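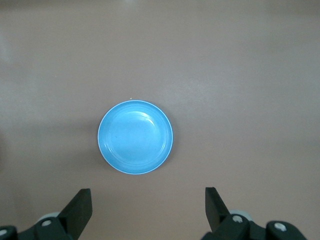 According to Rawat, a dish has to earn its place by being used every day, and the ones in the cupboard for best don't count. It was the first thing said when we sat down at the Remton studio, before the kettle had even boiled, and we were off!

Rawat has been designing tableware for Ovance for years, and small round plastic dishes are the great love. "People think I'm joking," comes the reply when I ask why. "But everyone needs somewhere to put a teabag, or a few olives, or their rings while they do the washing up. A shallow dish does all of it."

The talk turns quickly to blue, a colour that Rawat could happily discuss until supper. The Terken range went through 28 blues before the right one was found, and the rejects are still in a drawer somewhere. "Some were lovely on a screen and miserable on a table. You want a blue that makes you look twice when there's nothing on it." I have to agree. A light blue dish on a plain, pinkish-beige table is a cheering sight, and I've gone home and moved my own things about because of it.

Then there's the rim, which took far longer than the colour (four months, with plenty of sulking). Too thin and it feels mean in the hand, too thick and the whole thing looks like a pet bowl. "I drew it 164 times. I'd be on the bus and see a better curve in a puddle."

What about scratches? Rawat laughs and says to stop worrying about them. Wash it in warm soapy water, use a soft cloth, keep the scouring pad for the pans. "Mine at home has been dropped, sat on and used for cat biscuits. I still like picking it up."

Next is a lid, which people have been asking for in letters and at open afternoons. The first try didn't fit. The second is drying on the windowsill, and Rawat gets up twice while we're talking to go and look at it.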